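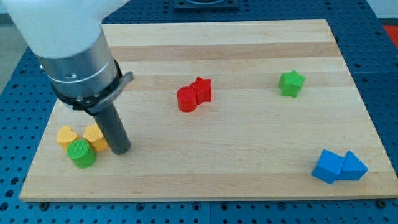
Bench cell budget, what we have and what we still need to buy

Posted 29 August 2019 by Oksana Fedoruk

Quick page, budget meeting got moved up. Notes for anyone signing off on the second cell, or planning one of their own. Only one picture on the page so far, the rest of the entries are text till I get to it. Prices are what we got quoted, before tax.

The tool
Plain round finger in a clamp. Straight rod, rounded tip, no moving parts. Cheapest line on the whole sheet. Sándor wants spares and he is right, order them with the clamp bands in one go or you pay shipping twice. Isaksson will cut rods to length. 102 each with the tip finished. Ask for the finish in writing.

For pushing blocks around on a board you do not need a two-jaw gripper. We had one penciled in. Took it out, money went to the table.

The table
Perforated, blue, holes all over. More than we wanted to spend. But everything bolts down anywhere, and moving a fixture is a job for one person and a hex key. Storine quoted panels and legs seperately, watch for that. We nearly missed the legs.

If you budget a plain bench instead, add shop time for drilling. Every time something moves you drill again.

The board
Striped wood, butcher-block style, bolted near the front corners. 200 from Faveo, oiled. Get 2, keep one in the cupboard. Bolts not included, put them on the hardware line.

Sándor asked about a plastic top. Maybe in January. Wood is fine for now and we can sand it.

The blocks
Red, blue, green, yellow. Hearts, stars, cubes, cylinders and so on. Small money but it adds up, because people lose them. Put down a yearly line for replacements, do not bury it in "misc" like I did last time. Same supplier for all colors please, mixed batches came out different sizes.

Also a box with a lid. Please. A real lid.

The arm
Biggest number, obviously. Sivgate gave us two ways to pay, outright or lease. Lease looks nice till you add the service plan, which you can't drop. We are going outright for the second cell. Ask what the quote covers: cables, controller, mounting plate, the first service visit. Mounting plate was extra, 1000, and it was on page four in small print.

Lead time is long. Put the order in before the table order, then the two show up near enough together. Last time the table sat for weeks with nothing on it and everybody's lunch went there.

Floor and power
Gray floor, no work needed on our side. Yours may need leveling, get someone in to check before the arm ships. One dedicated outlet per cell. Facilities wants a form for that and the form takes longer then the outlet.

Lighting
Soft, overhead. Small shadows under the blocks is what we like. No new lights in the budget, only diffuser sheets. Cheap, buy extra.

Hours
Setup time is not on the equipment sheet but it's real money. Sándor Bíró did most of the first build and his hours got charged to the wrong code. Open the code first this time. Training goes on the same code.

Still open
- Quote for the second plate, chasing Sivgate
- Isaksson to confirm rod length
- Who approves the spare board, me or purchasing?
- Shipping on the panels, Storine says "to follow"
- Old bench, sell or keep

Sheet is in the shared folder under cell two. Do not edit the totals tab, it's linked to the department one and it breaks. Comments in the side column, I go through them before lunch most days. Questions about the arm to Sándor, anything with a price on it to me.

Oksana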